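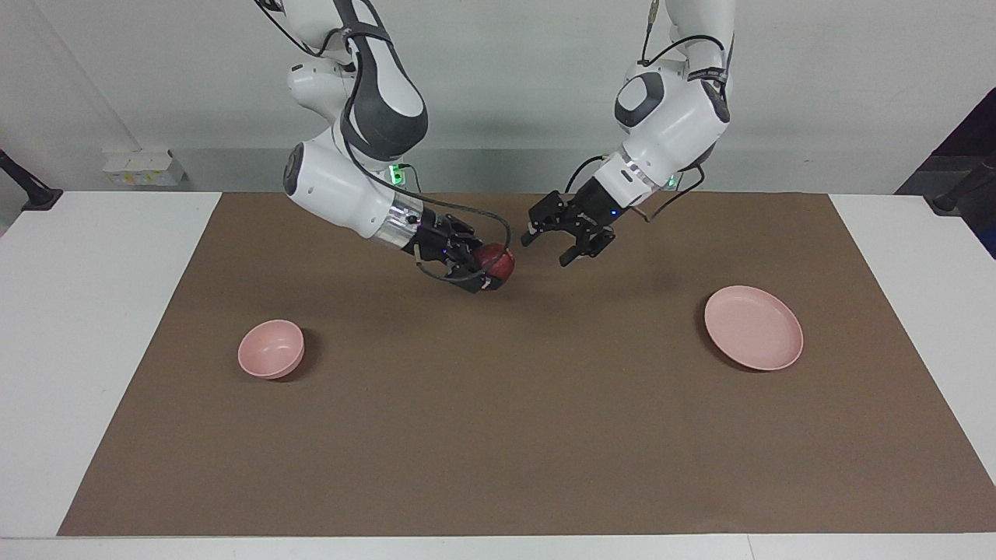

By Aileen Layug, Young Readers page. Checked by Selim Dönmez, Clestcombe Robotics Group

Take an apple in your right hand. Now give it to your left hand. How long did you need for this? Probably less than a second, and you did not think about it at all.

For a robot, giving an apple from one hand to the other is a serious piece of work. In Clestcombe there is a robot with two arms which is called Moya, and the group of Ilgın Polat has spent many months with it on exactly this question. They wanted to know how a robot should learn such a thing, and from which lessons it learns best. In this text I will tell you how they did it and what they found.

First, some words about the hands

Moya does not have hands like yours. At the end of each arm there is a gripper. It has two black fingers, and the fingers can come closer together or go farther apart. There is no thumb. The fingers also cannot bend around the apple as yours do. They press it from two sides, and that is the whole trick.

One thing can be confusing, so let us solve it now. When you look at Moya, you are looking at it from the front, like when you stand in front of a friend. So the robot's right arm is on the left side for you. It is the right arm that is holding the red apple. The left arm has its fingers open, and it is very near to the apple.

The pink bowl and the pink plate also have their job. The full exercise goes like this: the right gripper takes the apple out of the bowl, the left gripper receives it in the air, and then the left gripper lays it on the plate. The researchers call the middle part the handover. All the difficult things are in there.

Why is it difficult?

Think about the moment when two people carry a glass of water and one gives it to the other. If the first person opens the fingers too early, the glass falls. If the first person opens them too late, both are pulling on it. You and your friend solve it with your eyes and with your skin, because you can feel when the other one is holding well.

Moya's grippers have no skin. The robot has cameras, and it knows how far each finger is opened and where each part of its arms is. From this information it has to guess when the second gripper has a good hold.

Also, apples are not polite. They are round but not perfectly round, and they are a bit shiny, so they can turn between the fingers. An apple which turns only a little is suddenly in a different place than the robot expected.

Learning by copying

You could try to write down every movement for the robot. "Go eleven centimeters to the left, open the fingers, stop." Selim Dönmez told me that the group tried this in the beginning, for one week. It worked well as long as the apple was always the same apple and always in the same place. Then somebody moved the bowl a little, and the robot closed its fingers on air.

So they chose another method. It is named imitation learning, and imitation means copying. A person moves the robot's arms from a distance, with two handles, one for each arm. While the person does the exercise, a computer saves everything: the camera pictures and the position of the arms at every moment. One exercise saved in this way is called a demonstration, or a demo.

Afterwards a computer program looks at all the demos again and again. It tries to answer one question: "When the cameras see this, what did the person do next?" In the beginning its answers are very bad. Each time the answer is wrong, the program changes itself a little bit. This part is called training. It needs no apple and no robot, only a strong computer and patience.

At the end the handles are put away. The cameras look, the program answers, and the arms move.

Good demos and bad demos

Now we come to the real experiment. Making demos is tiring. Three people did it in turns, and the person with the most patience was Songül Baysal, who still does it from half past eight in the morning with the radio on. Together the three of them made 2,503 demos.

Not every demo was beautiful. Sometimes the apple turned in the gripper and Songül had to try a second time. Sometimes the left arm came in too low, went back and came again. The group looked at every demo and separated them. There were 1,573 clean ones, where everything went right from start to end. The rest had a small mistake inside, but the person repaired it and the apple came to the plate anyway. (If the apple fell on the table, they did not keep the demo.)

What would you do with the demos that have mistakes? Think a moment before you read on.

In the group there were two opinions. Ilgın thought they should be thrown away. If you want to learn the piano, she said, you do not copy the wrong notes. Delia Iturra, who wrote most of the training program, had the opposite idea. She said that a person who never saw a mistake does not know what to do when one happens.

This is a good situation for a scientist. When two people have different ideas, and both ideas sound right, you can make a test.

A fair test

They trained two programs. The first one saw only the clean demos. The second one saw all of them. Everything else was kept the same: the same robot, the same cameras, the same kind of training.

Then each program had to do the exercise in two ways. The easy way was with the bowl and the plate in their usual places. The hard way was with both dishes moved to new places before each try. That makes four groups of tries. In each group there were 200 tries, so 800 tries in total. The brown paper on the table stayed there for all of them, and before each try the positions were taken from a list that the computer made by chance. Nobody in the group was allowed to choose an easy position for the favorite program!

There was one more rule. The person who wrote down "yes" or "no" after each try did not know which program was running. If you know it, you can be a little bit too kind without wanting it. This is named a blind test, although everybody has the eyes open.

What they found

In the easy way, the two programs were almost equally good. If you saw only this part, you would say that the clean demos are enough, and training with them is also faster.

In the hard way there was a big difference. The program with only clean demos often stopped in the middle. When the apple turned in the gripper, the left arm came to the old position, closed beside the apple or only on its edge, and then waited. It had no example for this situation. The program that had seen all the demos did something which made Songül laugh the first time: the left arm went back a little and came again, in the same way as she does it herself.

So Delia was right for the hard way, and Ilgın was nearly right for the easy way. They are both authors of the report, and the report says both things.

What they do not know yet

I asked Selim what is missing, and he gave me a long list. The group used apples in the tests, always red ones. They do not know if the same result is true for a pear or for a wet sponge. They also do not know how many mistake demos are the best. Perhaps a few are enough, and perhaps too many would make the robot nervous – this is my word, Selim would say "unstable".

Another group, in Juria, will repeat the experiment with their own robot. In science this is very welcome. If it works only on one table, then maybe it was something about the table.

Try it at home

You need a partner, an apple and two wooden spoons for each person. Hold your two spoons like the fingers of a gripper. One person lifts the apple out of a bowl, the other takes it in the air and lays it on a plate. You are not allowed to talk.

Do it ten times and write down how many times it worked. Then move the bowl and the plate and do it ten times more. Look carefully at what you do when the apple begins to slip. Do you stop, or do you go back and come again?

Words to remember

Gripper: the part at the end of a robot arm that holds things.
Handover: giving an object from one hand or gripper to the other.
Demo: one exercise, shown by a person and saved by the computer.
Training: the time when the program studies the demos and changes itself.
Blind test: a test where the judge does not know who, or which program, is being judged.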